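Who Does the Picking? Our Automation and Work Project

For our Automation and Work class we had to choose a real workplace, hang around in it as much as they'd let us, and write up what a machine had changed for the people there. My group picked Ashworth, a returns warehouse out in Jarketport. My aunt used to work the front desk, so I knew they'd at least answer my emails!

If you've ever sent something back to an online store, a place like Ashworth is where it ends up. Boxes get opened, the stuff inside gets looked at, and somebody decides whether it goes back on a shelf, to a discount seller, or in the trash. On a normal day they get 1,000 items. In December it's way more than that and everyone works Saturdays.

Until last spring all the sorting was done by hand. Then Ashworth brought in an arm system called Troreck, which picks things off a table and puts them in the right bin. There are 36 people on the floor and we got to talk to a bunch of them, mostly at lunch (bring snacks, people talk more).

What people told us

I went in expecting everybody to be worried about their jobs, and some were, but what came up first was wrists. Sorting is the same reach and twist all shift long. Two of the women who'd been there longest said they sleep better now. One of them also said she misses it, kind of. She used to get into a rhythm and listen to her audiobooks, and now she watches a screen and has to step in whenever the arm gets stuck, so no more audiobooks. She's more tired in her head and less tired in her shoulders. I thought about that for days.

Torquil Tennant runs the second shift, and he was really open with us about the pay side. Five sorters got moved up to "cell lead," with a raise. The others kept the same pay and got switched to unpacking and inspection. Nobody was laid off, but when people quit they haven't been replaced, and a few of the sorters brought that up before we even asked. I don't think our survey question about job security was worded very well (we asked if they felt "secure or insecure" and half of them wrote "depends").

The other big complaint was about who got asked. The floor staff found out about Troreck at a meeting after it was already ordered. A guy in inspection told us he could have saved them a month, easy, if they'd asked him which items get mixed up. Small cans and cups, he said. They roll.

Trying it ourselves

We couldn't touch the real arm for safety reasons, which, fair. So we used Jutia, the simulator our department has on the lab computers, and set up picking tasks with everyday objects. My job was running trials and logging what happened. I did 198 of them over two weeks and I have strong feelings about simulated fruit now.

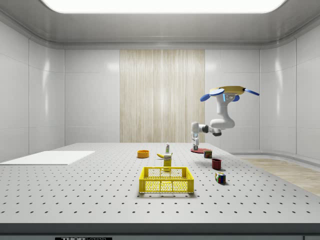 Page last changed: January 2022

The setup has the arm hanging over a big table full of mounting holes, with the objects spread out so the gripper has room to come down between them. There's a banana, a yellow crate, a bowl, a red plate, a Rubik's cube and some other small things. We left them far apart on purpose for the first round and then crowded them together for the second. Crowding made a huge difference! The arm was fine with the cube by itself and pretty bad at the same cube when it was up against the cup.

That made the stuff from the warehouse click for me. When the cell leads say they "babysit," they mean spreading a pile out so the machine can handle it. It takes judgment, and it isn't in the job description they showed us. We think it should be, and we put that in the letter we sent to Ashworth.

What we'd do differently

We'd go at night at least once, as the third shift is smaller and works with the arm the most. We'd fix that survey question. And I'd start the simulator part earlier, because I was still running trials the weekend before our presentation and my roommate was not happy about the lamp.

Our survey form and the trial log are in the class folder under our group name. If you're taking the class next term and want to do a warehouse, email me and I'll pass along who to contact.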